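Workshop > Knives > Folders > Dendska 100 > Pivot and clip set-up

Dendska 100 Folder — Set-up Guide, Section 4: Clip, Pivot and Lock
By Gunhild Mikkelsen, Busasden Knives
Updated May

11 comments | 61 shares

Read the whole section before you pick up a driver. Takes a quarter of an hour if nothing is stuck. Applies to the liner lock and the frame lock. The button lock has its own sheet, don't use this one.

4.1 What you need

Driver, T6 for the clip screws. T8 for the pivot and body screws.
Blue threadlocker. Not red.
Light knife oil, one small bottle.
Cotton buds, a rag, isopropyl.
Masking tape for the edge.
A tray or a saucer for the screws. They're tiny and they roll.

CAUTION: Tape the edge before anything else. Two wraps, tip to heel. Most of the cuts we hear about happen with the knife half apart and the blade swinging free.

4.2 Moving the clip

The knife ships tip up, right hand. Three other positions are drilled and tapped. Filler screws are in the spare holes.

1. Close the blade. Lay the knife clip side up on the rag.
2. Seat the T6 fully. Push down, then turn. If it wants to cam out, stop and warm the screw head with a soldering iron for a few seconds. Factory threadlocker is strong stuff.
3. Take out all three clip screws. Into the saucer.
4. Take the filler screws out of the new position. Same driver. They are shorter than the clip screws so keep them seperate.
5. Wipe the holes with isopropyl. Let them dry.
6. Smallest dot of blue on each clip screw. Start all three by hand before tightening any.
7. Snug them in turn. Finger and thumb on the driver, no fist.
8. Fillers go in the old holes. No threadlocker on these.

NOTE: A clip screw in a filler hole on the lock side can touch the lock bar. If the lock feels gritty after a clip swap, check this first.

NOTE: The deep carry clip (Indard pattern) uses the same holes but different screws. They come in the bag with the clip. Use them. 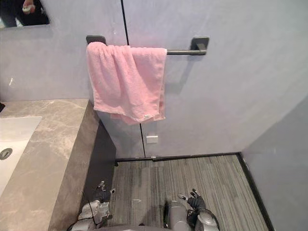

Pink towel on the washroom rail.

4.3 Setting the pivot

Do this with the clip on. The handle sits differently without it and you'll only end up doing it twice.

1. Leave the tape on the edge. Open the blade and lock it.
2. Hold the handle in one hand, the spine of the blade in the other. Rock it side to side, gently.
3. Any click or movement means the pivot is loose. Turn the T8 clockwise, an eighth of a turn at most. Rock it again.
4. No movement? Close it. The blade should fall most of the way under its own weight when you hold the lock bar clear. Fingers out of the path, please.
5. Too stiff — back off a sixteenth. Try again.
6. Check centring with the blade closed. Look down from the top. If it leans to one side, loosen both body screws a touch, push the tip across with your thumb on the spine, and tighten up again.

Go slow here. The gap between too loose and too tight is small on a new knife, and it moves a bit once the bearings have worn in. Open and close it 100 times, then redo steps 1 to 5.

CAUTION: Don't take the pivot right out to chase centring. The bearings are caged but the washers aren't, and there are two sizes.

4.4 Lock check

Every time you've had a screw out. No exceptions.

1. Open the blade at normal speed. The lock bar should land on the first third of the tang.
2. Tape still on, press the spine against a folded rag on the bench. Firm hand pressure. Do not whack it.
3. The lock must not shift. If it does, close the knife and stop using it. Send it back to us, see Section 9.

Lock stick on a new titanium frame lock is normal and goes off in a few weeks. Pencil on the lock face helps. Oil on the lock face does not, so wipe it off if you've been generous.

4.5 Oil

One drop each side of the pivot. Work the blade, wipe off what comes out. Twice a year is plenty, more if you use it around salt water or cut a lot of cardboard.

The Vergara scales are stabilised wood and don't need oil. Dry cloth. Keep isopropyl well off them, it takes the colour out of the finish.

4.6 Spare parts

Clip screws, set of three — part 361
Filler screws — part 61
Pivot, bronze or grey — part 11, tell us which colour

Order by part number and say which lock you have. Screws go out in a plain envelope, clips and pivots go in a padded bag. We don't sell blades on their own so please dont ask.

Next: Section 5, Sharpening and Edge Angels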